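Home Modules Timetable Reading list Past papers Contact

Consumer Behaviour, Session 6: Do portion claims hold up?
Handout, 2019-04-09

Read this before the seminar and bring your objections. I have plenty of my own.

The claim you will meet in every popular book on eating is that people serve themselves less food when the plate is smaller. It is tidy and cheap to act on, and it flatters anyone who sells plates. Gimex, a tableware firm, printed it on its boxes for years. When I wrote to ask what the claim rested on, I was sent a leaflet.

Start with the illusion behind it. A disc with a wide ring round it looks smaller than the same disc with a narrow ring. Most people do see this on paper, and I don't dispute it. What I dispute is the jump from a drawing to a dinner. A drawing has no smell, costs nothing and will not go cold while you argue about its size.

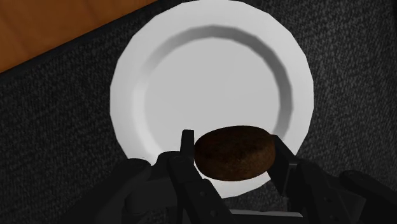
Then there is the matter of who takes part. The Cerongate canteen study had 336 diners, nearly all of them students eating on a fixed budget, and each was watched for one lunch. Lunch was paid for by weight. If you pay by weight you have a good reason to look at the scale and ignore the plate, so I can't see how the result tells us much about supper at home.

The follow-up was larger (469 diners) and found a gap of some 3 per cent between the large plates and the small ones. The write-up calls this "meaningful". Meaningful to whom? Going back for seconds was not recorded at all — a strange thing to leave out of a study about how much people eat.

Keep three questions apart when you read the extracts:

1. Did people serve themselves less?
2. Did they eat less of what they served?
3. Did they eat less over the whole day?

Most papers answer the first and write their summary as if they had answered the third.

Setting matters too, and gets a line or two at best. Plenty of evening meals are eaten away from a table, on a lap or off the arm of a sofa, with the television going. Someone eating like that may hardly look at the plate. The Lorex diaries ask where each meal was eaten, then lump every answer except "restaurant" under "home". You can't pull them apart afterwards.
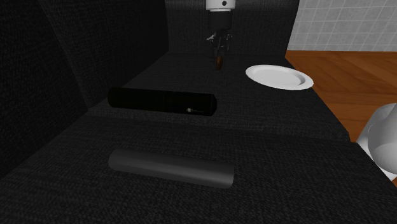
Beatrice Magesa, commenting on last year's version of these notes, thought I was being too hard on the diaries. She wrote that a small effect, repeated at every meal, might still add up, and that people who fill in a diary for weeks deserve better than to be waved away. She also pointed out that the canteen study never claimed to be about homes; other writers did that.

The last point is fair and I have changed the reading list to suit. On the adding up I remain doubtful. It assumes nobody makes up the difference with a biscuit at four o'clock, and we have no figures either way.

For the seminar: read the Cerongate paper in full, including the appendix, and Cempaka Saragih's short reply to it. Write one page on which of the three questions it answers. Bring it on paper.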